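The old tower finally gets its drives sorted

I've been putting this one off since August, which is when the old desktop started making that noise. If you've ever had a hard drive on its way out you'll know the one - a little tick, a pause, then a slower tick, like somebody drumming their fingers while they wait for you to notice. I noticed. I turned the radio up.

Anyway, the long weekend plans fell through and I ran out of excuses. The tower came to me from Nhyira Dramani when she moved out of the place on Odera Street, and it has been my photo dump ever since. All the family stuff is on there, plus nine years of garden pictures that no one but me will ever want to look at (the tomatoes of every summer, in order!). So losing it wasn't an option, and neither was paying the shop in Provville 289 dollars to do what I was fairly sure I could do myself with a cup of tea and a bit of patience.

Step one was the backup. Please do the backup. I copied everything to an external drive overnight, all 400 gigabytes of it, and then opened a heap of folders at random the next morning to make sure the pictures would really open. One folder hadn't copied because of a silly character in its name, so I renamed it and ran that bit again. 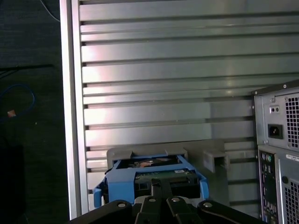

I should say that I like working on older machines. They were built by people who expected somebody to go back inside one day. There's room for your hand, mostly, and the bits you're meant to touch are coloured so you can find them. My last laptop was glued shut like a cheap birthday present and I've never forgiven it.

Power off at the back, cord out of the wall, and then I hold the power button in for a few seconds to drain whatever's left. After that I touch bare metal before I touch anything else. My friend Crescencio Figueroa laughs at me for this, but he also once killed a stick of memory on a wool rug in his socks, so I'm not taking notes from him.

The dust was less awful than I'd feared. I took the side panel out to the back step and gave it a wipe, then went round the vents with a soft paintbrush. Don't use the household vacuum right up inside the case, by the way, I did that in my twenties and was lucky to get away with it. A paintbrush and a can of air will do you fine. Hold the fan blades still with a finger while you spray, too, or they'll spin up like mad.

Then cables. I'm hopeless at remembering where cables go, so I draw a little map on the back of an envelope before anything gets unplugged. It's a terrible map. It has arrows on it, and one label that just says "fat one". It works for me, though, and I've never put one back in the wrong spot.
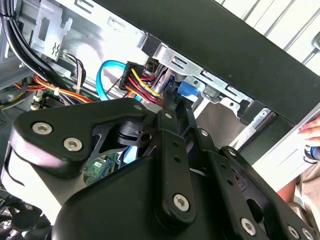
Pull on the plug and never on the cable, which I'm sure your dad told you about the toaster as well. Data plugs can be stiff if they've been sitting in the same spot for years, and a gentle wiggle does more good than a big yank. If yours has a little metal clip, squeeze it first. I spent a good five minutes fighting one years ago before I spotted the clip, and said some things the dog didn't need to hear.

While I was at it I had a think about labels. I've started putting a bit of masking tape on every drive that leaves a computer, with the date and what was on it. The one on this job says 2025-04-25, "photos + garden, ticks". Before I did that I had a biscuit tin full of mystery drives, and Mwanaisha Okoth spent a whole evening going through it with me. Most of it was old tax returns and one very long video of a school concert. 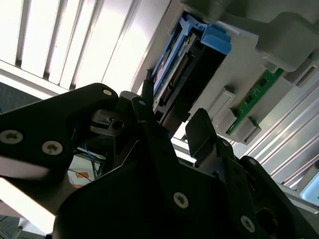

Caddies are the best idea anyone ever had about hard drives, and I'll hear nothing against them. No hunting for four tiny screws on the carpet, no screwdriver balanced over the motherboard while you hold your breath. The blue ones are my favourites, with that chunky wedge of a handle at the end and the blue frame running down the length of the drive, so there's never any doubt about which part you're supposed to grab. If a caddy won't go in easily, take it back out and check you've got it the right way round before you lean on it.

Next on the list is a proper tidy of the photo folders, and I'm dreading that far more than I ever dreaded the computer. Carter Marchand reckons I should delete anything blurry and be done in about 18 minutes. Carter has clearly never met my tomatoes. I'll put up another post once I've settled on how to name the folders, and if you've got a system you like, leave it in the comments - I'm open to anything that doesn't involve a spreadsheet.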